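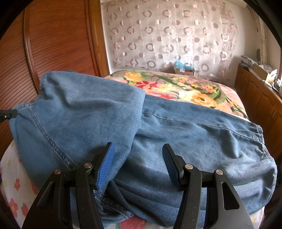
lmarinescu
Trying to settle how we grasp pants before I record the next batch of folding demos with the hand tool. So far I've been closing on whatever stands up highest, and the policy copies that fine on towels but drops jeans 2 times out of 3. On a pair like these, with one leg humped up and the other lying off to the right, do you go for the bunched denim in the middle or travel to a hem first? Fingers are the ones with the ribbed blue pads.

nsaavedra
Hem first. If you pinch the middle you pick up several layers and the policy never learns which one mattered. We threw out 16 demos at Karnstead over this.

farkau_dan
Disagree. Middle grab, lift, let it hang, then find the waistband. Slower, but it works from any starting pile. Hem first only works if you can see a hem.

nsaavedra
You can see one in his picture, at the end of the right leg. And a lift is hard to do the same way twice by hand. Your wrist wanders.

whitlock77
Is anyone doing this by teleop instead? I tried both and my remote demos were cleaner but took twice as long.

lmarinescu
Tried it in November. I couldn't feel the cloth slipping, so I squeezed too hard every time. Back to the hand tool for me.

farkau_dan
Fine, but record some with no hem showing or it will freeze the first time it meets one.

lmarinescu
OK – hem when it's visible, lift when it's not, and I'll label them separately. Will post numbers.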